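Review: the Grikeo two-arm plating station, after one season of work

We are a small bakery supplier in Skikdale and we pack up to 300 plates on a busy morning. In April we took a Grikeo station from the dealer Kováčik. I am Nele Schwerdtfeger and I plan the shifts, so my review is more about people than about motors. 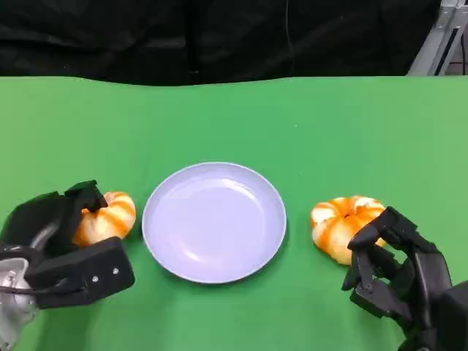 Did anybody lose their job because of it?

Our team has the same size as before, but two colleagues moved from plating to decorating, and one of them would prefer to go back.

The manual has 141 pages and the English is worse than mine. Training took 32 hours per person, which the offer did not mention. For cleaning, I would like fewer small corners. The perforated bracket under the rubber fingertip is full of little round holes, and we go through them with a brush at the end of each shift. The early shift now finishes later for this reason, and I had to change the rota.

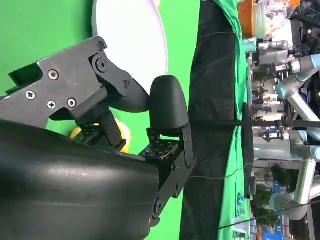
What I like is that wrists and shoulders get a rest. My older colleagues say this without being asked. What I like less is the waiting: a person stands beside the station and watches, and this makes you more tired than the work. Otwood, the other supplier we considered, had a simpler machine with a better stop button.

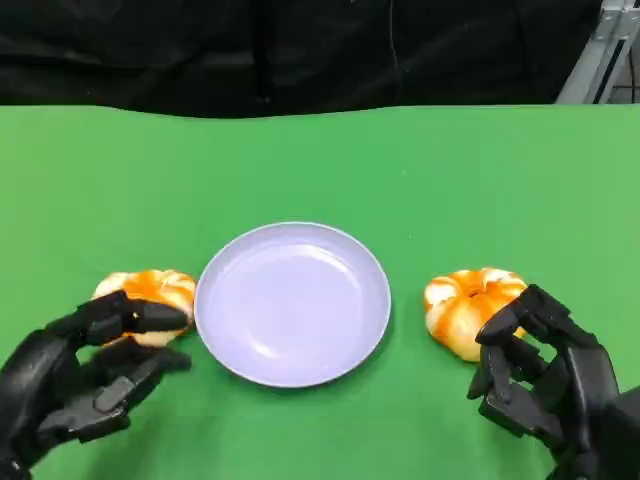 Both hands at the buns, plate still empty.

I give it three stars of five.

Contact | © 2018 Skikdale Kitchen Reviews | Back to top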